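Pince parallèle Markumach : retours après un mois d'usage ?

saoirse_g
Bonjour. Nous hésitons entre la Markumach à deux doigts et la version électrique de Gombridge. Usage : manipulation d'ustensiles de cuisine, objets variés, peu de charge. Le devis inclut le kit caméra de poignet à 729 euros HT. Quelqu'un a-t-il des mesures de répétabilité autres que celles de la fiche ?

Tadhg F.
Montée chez nous en novembre. Répétabilité correcte, rien à redire. Le point faible, c'est le firmware : au-delà de 200 cycles sans réinitialisation, le zéro dérive à l'ouverture. Le support a fini par envoyer un correctif, à installer par le port série.

yang_th
Pas d'accord sur la dérive. Même modèle, même firmware, aucun écart mesurable. Vérifie le serrage de la bride avant d'accuser le logiciel.

Tadhg F.
Bride serrée au couple indiqué, contrôlée deux fois. La dérive a disparu avec le correctif, pas avant.

enda.m
Le prix du kit caméra me paraît difficile à défendre. Le support seul est vendu 49 euros chez Ó Néill, il suffit d'y fixer un module USB. Neuf fils à passer, une heure de travail.

yang_th
Sauf que l'étalonnage main-œil reste à faire, et il n'est pas fourni avec le support seul. Une heure, c'est optimiste.

saoirse_g
Merci. Et pour les prises sur petit diamètre, type bouton de couvercle ? Le commercial parle de doigts universels, sans autre précision.

Sun-ja S.
Les doigts d'origine conviennent si l'approche est bien centrée. Le profil en coin se resserre vers la pointe, donc la surface utile est faible - sur un cylindre court, je limite la force et je ralentis la fermeture. Sur la prise ci-dessous, les deux doigts noirs tiennent le bouton vert pâle d'un couvercle en verre, un de chaque côté. Pour la vision, regarde surtout les reflets sur le verre et le cercle en inox : je prendrais le bouton vert pâle comme repère de détection, pas le bord du couvercle. Paramètres de fermeture en message privé si besoin. 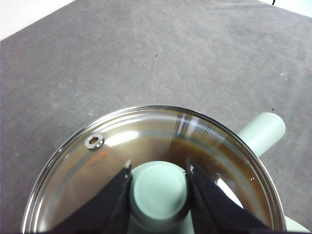
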